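Lutard Demos – Datensatz mit handgeführtem Greifer

Stand: 2022-06-13
Kontakt: Thảo Võ, Joonas Kokkonen

Inhalt
Der Datensatz enthält 400 Demonstrationen, die mit einem Handgreifer aufgenommen sind. Die Person hält den Greifer selbst in der Hand und macht die Aufgabe vor, der Roboter ist dabei nicht beteiligt. 31 Episoden haben wir für den Test reserviert, bitte diese nicht zum Training benutzen.

Aufbau der Ordner
episodes/ – eine Episode pro Unterordner, mit Video und Greiferpose
calib/ – Kalibrierung der Kamera, gültig für alle Episoden
splits/ – Listen für Training und Test

Aufnahme
Die Kamera ist am Greifer befestigt und sieht immer die beiden Finger. Die Öffnung der Finger wird als Zahl zwischen 0 und 1 gespeichert. Vor jeder Sitzung wurde die Kalibrierung von Flora Nisbet geprüft. Episoden mit mehr als 300 verlorenen Bildern sind gelöscht.

Bekannte Probleme
Bei Blick von unten gegen die Decke regelt die Kamera die Belichtung nach, und die Pose kann kurz springen.

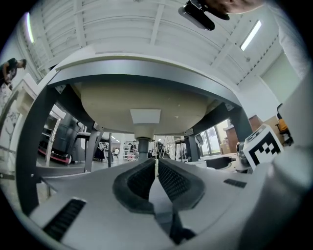
Wer mit solchen Abschnitten trainiert, soll die Pose vorher glätten. Das Skript smooth_pose.py von Thiện Ninh macht das mit einem Fenster, das man einstellen kann. In den Episoden aus Januar fehlt noch das Feld "operator", wir ergänzen es in der nächsten Version.

Lizenz
Nur für Forschung. Personen im Hintergrund bitte nicht identifizieren. Fehler meldet man am besten mit der Nummer der Episode an Thảo Võ.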